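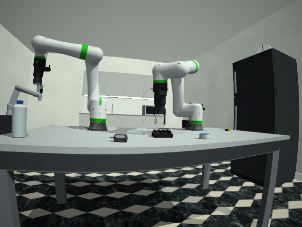 Packing the kitchen, one cupboard at a time

Most people leave the kitchen until the last two days and regret it. It has more small, breakable and awkward things in it than any other room, and you need some of them right up to the morning you go. Start two weeks ahead if you can.

Begin with what you won't miss. Cake tins, the fondue set, the big serving dishes, vases, picnic things and the glasses you only use at Christmas can all go first. Put them in boxes marked "kitchen - not urgent" and stack those together, so that at the other end they can wait in a corner.

Boxes
Small boxes for heavy things, large boxes for light ones. A big box full of plates can't be lifted safely and the bottom will go. For an ordinary family kitchen I allow 12 small boxes and 6 medium ones. If you are getting used boxes from a shop, check the bottoms for damp and leave any that have held fruit. Tape the base with two strips along the join and one across it.

Plates and bowls
Wrap each plate in a sheet of plain paper and stand them on edge in the box, like records. They break far less often that way than when laid flat. Crumple paper under them, down the sides and over the top until nothing moves when you rock the box. Newspaper is fine for the padding, but the ink comes off on china and you will have to wash the lot.

Tea towels, oven gloves and tablecloths have to be packed anyway, so use them between saucepans and mixing bowls.

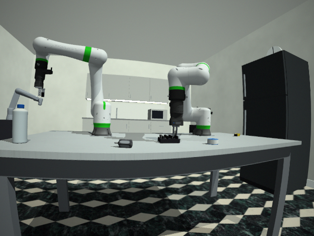

Gráinne Coughlan

Glasses and mugs
Stuff the inside with paper first, then wrap the outside. Heaviest at the bottom, rims down. Wine glasses go on the top layer with nothing over them but paper. Cardboard dividers from a wine box are the best thing you can get for this, and most off-licences will give them away if you ask in the morning before they are flattened.

Knives
Roll each knife in a tea towel or several sheets of paper, tape it closed and write "knife" on the outside. Don't put them loose in a box with other cutlery. If you have a cutlery tray, leave everything in it, wrap the whole tray tightly in cling film and lay it flat.

Food
Stop doing a big shop three weeks before the move and eat down the freezer. My sister-in-law Bláthnaid Brophy paid to have her chest freezer moved full and had to throw most of it out the next day. Opened bags of flour, rice and sugar should be folded over, taped and put inside a second bag. Oil and vinegar bottles leak even with the lids screwed down tight - put a square of cling film over the neck before you screw the lid back on, and stand them upright in a bucket. A bucket is easier to carry than a box and you will want it for cleaning.

Fridge and freezer
Switch off and defrost the day before, with towels on the floor. Wipe the inside with a little bicarbonate of soda in warm water and dry it well. Tape the shelves or take them out and wrap them. Keep it upright in the van. When it arrives, let it stand before you plug it in. The instruction book will say how long, and if it has been on its side it can need up to 40 hours according to the man who moved ours.

Small appliances
Empty the toaster of crumbs and the kettle of water. Wind each flex and fasten it with a freezer bag tie. Blades from food processors come out and get wrapped like knives. Put screws and odd fittings in an envelope taped to the thing they belong to.

The last box
One box stays open until you leave, and it travels with you in the car. Mine has:

Kettle, mugs, teaspoons
Tea, coffee, sugar, long-life milk
One saucepan and one frying pan
Plates and cutlery for everyone in the house
Tin opener and a sharp knife, wrapped
Washing-up liquid, a cloth, a towel
Bin bags and kitchen roll
Scissors or a box cutter

Label it on all four sides and tell whoever is helping to leave it alone.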